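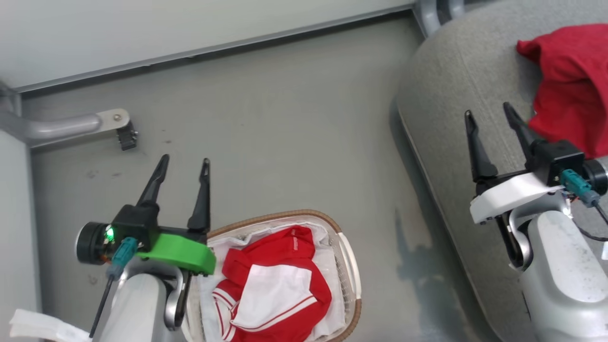

Ondwood Tidy

The Ondwood Tidy is a two-armed household robot sold on subscription by the firm of Ondwood, of Nurkby. It picks clothing up off furniture and floors and puts it in a basket. It does not wash the clothing, and the company has spent a fair part of its advertising budget on letting customers imagine otherwise.

Background

Ondwood began as a maker of closet fittings and came to robots by way of a motorized tie rack that few people wanted. The Tidy was first offered to homes in Nurkby in March, under the name Prumitz, which was dropped when early customers turned out to be unable to spell it in complaints. The old name survives in the software, where the error screen still apologizes on behalf of Prumitz.

Design

Each arm ends in a two-finger gripper. The fingers are long and narrow, open and close in parallel, and taper toward the tip, a shape the sales literature calls "elegant" and the service manual calls "replaceable." There is a small slot near the end of each finger. Some of the parts between arm and gripper are 3D-printed, in colors that suggest whatever was on the spool.

The grippers do well with soft, crumpled things. A jacket dropped on a seat cushion is close to the ideal case, as it offers plenty of folds to pinch and has nowhere to roll. Socks are slower. A single flat sheet of paper will occupy the machine until someone takes the paper away.

The basket is not included. Ondwood recommends a wide, low one with an open top, and sells such a basket separately at a price that has done a lot for the basket trade elsewhere.

Operation

The owner sets a start time and names the places to be cleared. The Tidy works through these in the order given and will not change its mind. It lifts one item at a time, carries it to the basket and lets go. If the item misses, the robot tries again up to four times, after which it sends a message reading "Item declined."

Corners are the weak point. Where a sofa stands close to a wall, the fingers have to go in at a slant, and the arms slow to a crawl out of respect for the upholstery. The manual advises leaving a gap of 12 inches behind all furniture, advice that seems to have been written by someone with a very large living room. 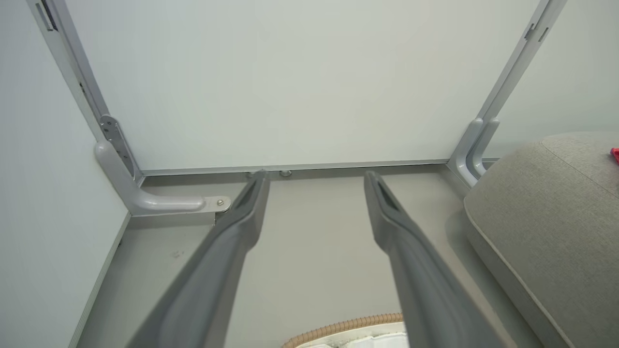
Edmund Bednarek, writing to the Nurkby owners' newsletter, took issue with the advice on gaps. "I pushed my sofa out as told," he wrote, "and the machine now goes behind it and brings me things I had put there on purpose. It is slow in there but it gets them all. I have moved the sofa back and we are on better terms." Ondwood printed the second sentence of his letter in its next brochure.

Service plans

Two plans are offered. The Basic plan covers delivery, setup and one visit a year from a technician. The Full plan adds spare fingers, a loan machine during repairs and a telephone line with a person on it. A $500 deposit is taken on either plan and is returned in full if the robot comes back with both arms.

A rival service from Benedetti undercuts the Basic plan but uses a one-armed machine, which has to put down whatever it is holding before it can open a drawer. Ondwood has made much of this difference. The Tidy cannot open drawers at all.

Reception

Reviews have been mild. Owners praise the robot's patience and the low noise of the arms, and complain about its speed. In one newsletter trial it cleared a bedroom in 32 minutes, and the teenager whose bedroom it was undid the work before supper. Several owners report that they now tidy up before the Tidy starts, to save time.

A folding attachment was announced on 27th September. The announcement has since been folded into a longer page headed "Plans," where it remains.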